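The Stay

Baken would not lie down. He would sit, and he would hold a sit through a dropped pan lid or the mail carrier, but when Zoia put her palm flat and said "down" he looked past her at the stove.

She had paid Curnier for the eight-week course and they were in week six. The handout said to hold the treat at his nose and bring it straight to the floor, then slide it forward between his paws. She had done that. His back end came up every time, and he walked after the treat like a cow going to water.

"Try the bathroom," her aunt said on the phone. "Smaller room."

"Why would that help?"

"He'll have fewer places to go."

It did not help. He stepped into the tub and stood there.

Her aunt had found him behind the feed store in Jelcombe in April, and had kept him until her hip got bad. He weighed 74 pounds. He was brown, with one ear that folded, and the woman at the shelter desk had guessed he was four. Nothing was known about the years before that. Sometimes when a truck braked on the hill he went and stood in the closet with the coats.

Zoia worked nights at the Bhatia warehouse and slept until noon. After that she had him on the kitchen floor for ten minutes, and again before her shift. The handout said three times a day, but she did not have three times in her day. She wrote down what they did on the back of an envelope. Sit, good. Wait at door, good. Down, no.

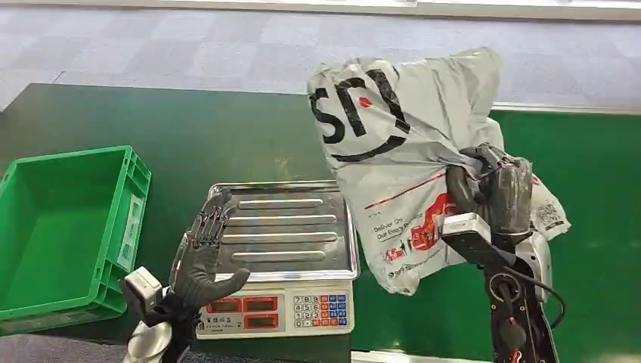
By Stefaniia Horobets
Short Fiction

In week seven the instructor brought out a low bench and had the dogs crawl under it for a piece of cheese. The spaniel went under. The two shepherds went under. Baken put his head in, ate the cheese, and backed out with the bench on his shoulders.

"Well," the instructor said. She lifted it off him. "Does he ever lie down at home?"

"When he's asleep."

"Then say it when he does it. Every time he goes down by himself, say the word and give him something. Don't ask him for anything."

Zoia drove home with the window open a little for him. She filled a coffee mug with kibble and put it on the arm of the couch. She took off her boots and turned on the television with the sound low.

He walked around the room. He checked the closet. He drank, and came back with his chin dripping, and stood in front of her for most of a show about bridges. She kept her hands in her lap. It was hard not to say anything.

At ten past five he turned around twice on the rug and let himself down, elbows first, with a groan.

"Down," Zoia said, and put a piece of kibble between his paws.

He ate it and looked at her. She waited for him to get up. A truck came down the hill and braked, and his folded ear moved, and she saw him think about the closet.

"Down," she said again, though he was already there, and gave him another one.

She was due at work at six. She sat with the mug in her lap and fed him the rest of it, a piece at a time, and then she went to find her boots.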